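Stirnska Mixed-Bin Picking Kit
Clundisov Workshop Automation
Home > Picking and Sorting > Kits for Arms You Already Own

Item no. 722
Availability: Built to order
Price: On request

If you have ever stood at a bench at the end of a long shift, looking down into a bin where everything has been tossed together, you already know the job we had in mind when we put the Stirnska together. Returns bins, lost-and-found boxes, the tray of odds and ends beside the packing table, the basket of things from the living room floor that has to be put back where it belongs. It's a chore people do with half their mind on something else, and it is still one of the harder things you can ask of a machine.

We get asked almost every week whether robots can do this kind of work yet. Our answer has been getting a little more cheerful each year, and it's now "some of it, and quite nicely, if you set things up with a bit of care." The Stirnska is our way of helping you set things up with care. It's a kit for shops that already have an arm and would like to give it something more interesting to do than lifting the same part out of the same fixture all day (there's nothing wrong with that job, we have customers who are very happy with it!).

The trouble with a mixed bin is that no two things in it want to be picked up the same way. A bottle rolls. A bracket lies flat and gives you only a thin edge to grab. Soft things fold, round things slip off to one side, and whatever you want most has usually slid up against a wall where fingers don't fit well. A person sorts all that out by feel and never thinks about it. A machine has to make a choice for each piece, try it, and be allowed to try again when it comes up with nothing.

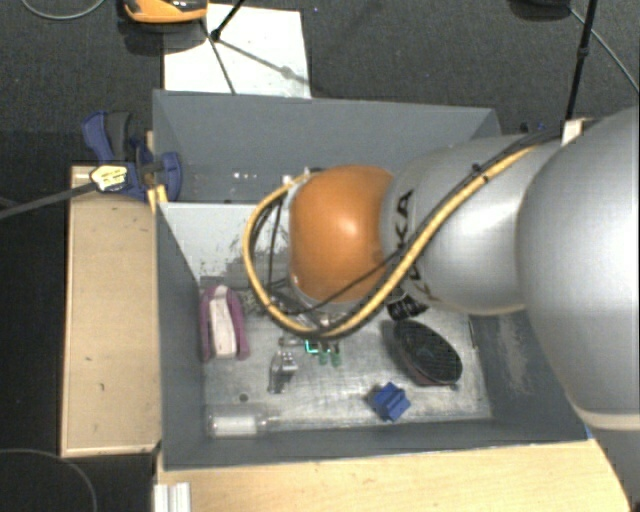
Mixed picking from an open bin with a KUKA arm: bottle, bracket, blue block and more.

The software in the kit is called Vasić, and it handles the choosing. You don't have to draw or scan your items ahead of time, though it does help to run a few bins of your usual stuff through it before you put it to work. It picks a spot, sends the arm down, checks whether anything is in the fingers on the way back up, and goes again if not. After 2 misses on the same piece it leaves that one alone and moves to another, and it will come back around later once the neighbors have been cleared out. Customers tell us this one habit saves them the most grief, and we're rather fond of it ourselves.

What comes in the box

Vasić software on a small bench computer
Depth camera with mounting post
Two-finger gripper with spare finger pads
2 sloped-wall bins, gray
Adapter plate for your arm (tell us the make and model when you order)
Printed setup guide and a first-day checklist

What it does well

Small household and workshop items of up to 80 mm across the part being gripped. Toys, bottles, brackets, small boxes, shoes for little feet, hand tools with a decent handle. Bins that are filled loosely to half depth or less. Work that can run at its own pace while you are busy nearby.

What it doesn't do well yet

We would much prefer you read this part now than find out after delivery. Clear plastic and shiny metal still fool the camera more often than we'd like. Laundry can be lifted out, but folding it is another matter, and we don't offer it. Cords get tangled around other pieces and come up in a bunch. A quick person will beat the Stirnska on speed any day, so if your bins have to be emptied against the clock, please call us before ordering and we'll tell you plainly whether it's a fit.

As for the kitchen and the playroom, we're often asked about a home version. The kit needs an industrial arm, a solid stand and proper guarding, so it isn't something to put beside the sofa. Our Brastaslow tabletop trainer is a gentler place to start for schools and hobby rooms, and it runs the same picking software with lighter parts.

Setup and support

Most shops can mount the camera and bins in a morning. Clamp the bin down firmly, keep cables clear of the wrist through its full turn, and run the slow-speed check in the guide before anything else. Phone support is included for the first year, and software updates go out each June.

To ask for a price, send us your arm model, a rough list of what ends up in your bins, and a snapshot of one on an ordinary day. Please don't tidy it first.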